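Speaker notes: "The Drawer of Shame: Living With Too Many Cables"
Diltance Evenings, home and workplace series
Slot: 30 minutes including questions. Slides are few. Talk slowly, you always gallop.

OPENING (no slide)

Wait for the chairs to stop scraping.

Ask for a show of hands: who has a drawer with cables in it? All hands. Who knows what every cable in that drawer is for? There is usually one hand. Look at it with pity and move on.

Say: I have spent the last 4 years going into other people's offices and spare rooms to sort out their wires. It is not a job I was warned about at school. My mother tells people I work in computers.

My own drawer, for the record, held 26 cables when I finally emptied it onto the carpet. I could name nine of them. One was for a phone I had given away. Two were for each other, as far as I could tell, and had been happy together in there for years.

Pause for the laugh. If no laugh, go straight to the next bit and don't explain it.

PART ONE: WHERE THEY COME FROM

Things come with cables. You buy a lamp, a cable. You buy a clock, and the clock has a cable, and the cable has a little plastic bag, and you keep the bag.

Then the thing dies and the cable doesn't. We throw out the radio and keep its lead, in case we ever meet another radio of the same mind.

Tell the Raltinow story here. Small firm, two floors, moved offices one October. They packed the cables first, in a crate marked DESK BITS, and then packed five more crates also marked DESK BITS. On the Monday they had screens, chairs, a working kettle and no means of turning on a single computer until after lunch. Nice people. They still write DESK BITS on things.

(If running late, drop the kettle. Actually no, keep the kettle, people like the kettle.)

PART TWO: THE SORT

Three piles is what the books say. I have never managed three. I use two piles and a chair.

Pile one is what you used this month. Pile two is what you can name but haven't touched. On the chair goes everything you can't name. The chair is there for a reason: you will want to sit down at some point, and then you'll have to deal with it.

Give the chair a week. If nobody in the house has come looking for something on it, off it goes to the recycling point. Small electrical bits should not go in the kitchen bin, and say this firmly, there is always someone in the second row who looks guilty.

Labels. Masking tape and a pen. Fold the tape over the lead near the plug so it makes a flag. Write what the thing is called in your house. If everyone calls it the grumbler, write GRUMBLER. I went to a place called Amoah, a shared studio over a bakery, where every plug had a printed label with a code on it, and the list explaining the codes was on a computer whose plug had come out.

Drink some water here.

PART THREE: COILING, BADLY AND THEN BETTER

Bring out the long white lead from the bag. Do this bit live.

First, the way everyone does it: round the elbow and through the hand, like wool. It feels very capable. It also puts a twist in with every turn, so when you let go it springs about like something caught in a net.

Now do it properly. Hold one end. Make a loop the size of a dinner plate, and let the lead turn between finger and thumb as it goes. For the next loop, turn your hand over so the twist goes the other way. Over, under, over, under. Let it lie flat in the hand.

You will get this wrong in front of people. You got it wrong at Zondadmont in front of a full room and the thing ended up round the microphone stand. Carry on talking.

Tie it with something soft. Rubber bands perish and go sticky. Those wire ties from bread bags are fine until they aren't. A strip of cloth will do, or one of the hook-and-loop bands that come in packs far larger than any person needs.

Pass the lead round the front row. Ask for it back. (You are two leads down since spring.)

PART FOUR: THE POWER STRIP

SLIDE

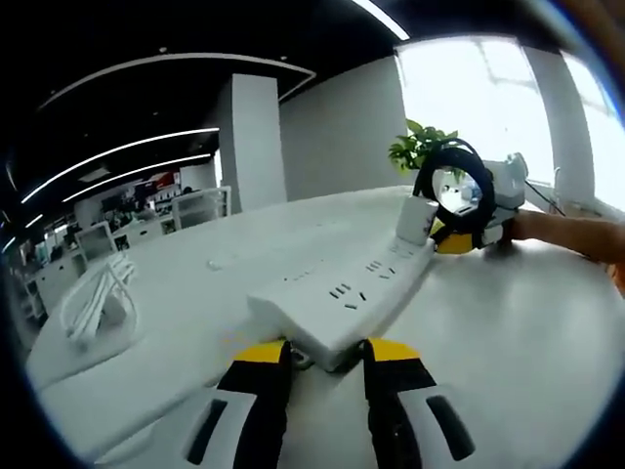
Somebody called out from the back when I first gave this part, wanting to know why anyone should bother coiling a lead that will only be uncoiled again on Thursday. Fair question. I said you could ask the same about making the bed, and was told that they didn't make the bed either.

My better answer, thought of on the bus home: coil the spares. The ones in use only need to be out of the way of feet and chair wheels.

Then the strip itself. Points to get through:

Put it where you can see it. A strip on the desk is ugly and everyone can reach it. A strip behind the desk is tidy and will one day have you lying on the floor with a torch in your teeth.

Bulky adapters go at the end. Put one in the middle and it leans over its neighbours like a man on a train. At the end it has only one side to be annoying on.

Don't plug one strip into another strip. I know. The wall is over there and you are over here. Buy a longer one.

Heaters and kettles go straight into the wall. Read the rating on the underside of your strip before you decide you are the exception.

Don't run a strip that is still wound up tight on its own lead, or shove one under a rug. It needs air. So does the rug, from what I've seen.

And keep the plants watered somewhere else. People love a bit of greenery on a desk, me included. Lift the pot off, water it in the sink, let it drain, put it back. It takes a minute and you will resent it every single time.

PART FIVE: KEEPING IT UP

Nobody wants this section and it's the only one that matters, so keep it short.

Once a season, open the drawer. Take out anything you've stopped being able to name. If a new thing comes in with a lead, the old thing's lead goes out with the old thing, the same day, while you still remember they were married.

Look at the leads you use every day, too. If the outer cover is split or the plug feels loose, stop using it. Tape round a split is a way of not looking at it.

Have one shoebox. When the shoebox is full you're not allowed a second shoebox. I have seen a second shoebox. There was a third behind it.

QUESTIONS

Likely ones, with answers, so you don't waffle:

Should I keep the boxes things came in? Until the guarantee runs out, if you have the loft for it. After that you are storing cardboard.

What about white leads going yellow? They do that. Mine have. I've stopped minding.

Can you come round to mine? No. (Smile.)

How many sockets is enough? One more than you've got.

If there's time left over, offer to identify mystery leads from the floor. People will have brought them. They always say they haven't and then it comes out of a coat pocket.

Things to pack: long white lead, cloth strips, masking tape, two pens, the water bottle, clicker, spare batteries for the clicker, adapter for the projector. Check the adapter is the right one. It's the one marked THIS ONE.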